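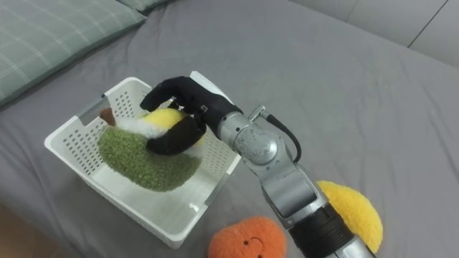
Clavik, le roman : trois étoiles, et je suis de bonne humeur

Publié aux éditions Kindport, 22 chapitres, 9 ruptures, un seul mariage. Clavik, ancien magicien de croisière, tombe amoureux de l'huissière venue saisir ses colombes. L'idée m'a plu pendant environ 40 pages. Ensuite, Arain, la rivale, débarque avec son yacht et ses adverbes, et l'on comprend que tout finira sur un quai, sous la pluie. Les dialogues restent vifs, surtout quand les amants se disputent le congélateur. Je l'ai prêté à ma sœur, qui a pleuré deux fois. Elle pleure aussi devant la météo.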